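Home Forum > Workshop & Craft Room > Storage and Tidying

Small bottles all over the worktable — bin, rack or drawer?
Page 1 of 1 | 235 views

skanus_pete
Joined: January
Posts: 15

Hi everyone, I've been reading this board for ages and finally have a question of my own. I have a big striped wood worktable that I'm very fond of, and over the winter it filled up with little white bottles. They all look alike and they all get left wherever I happened to set them down. My wife bought me a blue-green see-through bin and I've been trying to get into the habit of putting everything back in it when I finish. 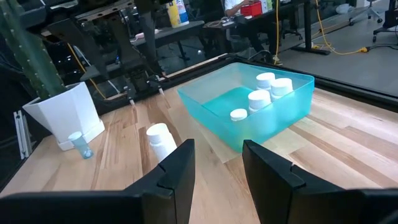
I do like that I can pick up the whole lot at once and wipe the table in one go, which used to take me half the evening. But once a few bottles are in there I can't tell one from another without lifting them out, and then of course they don't go back in. Is a bin simply the wrong thing for this? I looked at the Nudholm rack but it's a lot of rack for a few bottles, and I'd hate to give up the space.

marigold_bench
Posts: 1,000

Welcome, Pete! What a nice table. I went through all of this with my bead paints and I'd say keep the bin, you're closer than you think. Put a dot of colored nail polish on top of each cap — one color for what you use every day, another for the rest — and you'll never have to lift a bottle just to see what it is. I did mine one rainy afternoon with the radio on and they've held up beautifully. And stand everything up! As soon as one bottle is lying down in there the others seem to follow it.

Eifion Llewellyn
Posts: 3,484

I'm going to disagree with Marigold, with affection, as usual. Open bins on a work surface fill up with whatever is nearby, and in a month you'll have pencils and a tape measure in there too. A shallow drawer under the table with a strip of foam, holes cut to fit the bottles, and you can see at a glance which one is missing. I made mine from a Soler drawer insert and a bread knife.

Also, I'd move that cactus. I kept one at the corner of my bench for years and got it in the sleeve every time I reached over for something.

marigold_bench

Eifion, some of us don't have a drawer under the table! And leave the poor cactus alone, it's the nicest thing on there.

skanus_pete

Thank you both, this is so kind. There's no drawer, I'm afraid, and the metal edging around the top makes it awkward to hang one. The cactus stays (it was a gift from my sister and she visits). I should show you how the table looks when I haven't been good about it, so you know what you're dealing with.
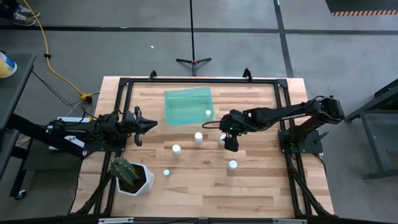

The table with most of the bottles still out of the bin

So you see my trouble. It's a good-sized table, and I can use up the whole of it with a few tiny things.

Severyn Pasichnyk
Posts: 235

Pete, I'd move the bin before you buy anything. Yours is toward the far side, so every bottle is a stretch. Put it by your stronger hand and see if you don't start dropping things in without thinking. I did that with my glue bottles and it cured most of it. The Livemik trays with the dividers are decent if you still want compartments after that, though they're a bit deep for short bottles and I ended up lining mine with folded cardboard.

Eifion Llewellyn

That's fair about the reach. I still say foam, though. You could cut a piece to sit in the bottom of the bin, Pete, and then Marigold and I both get to be right.

skanus_pete

Foam in the bin AND polish on the caps, I like it! I'll try Severyn's idea first and give it a couple of weeks. Does the foam need to be glued down, or does it stay put by itself?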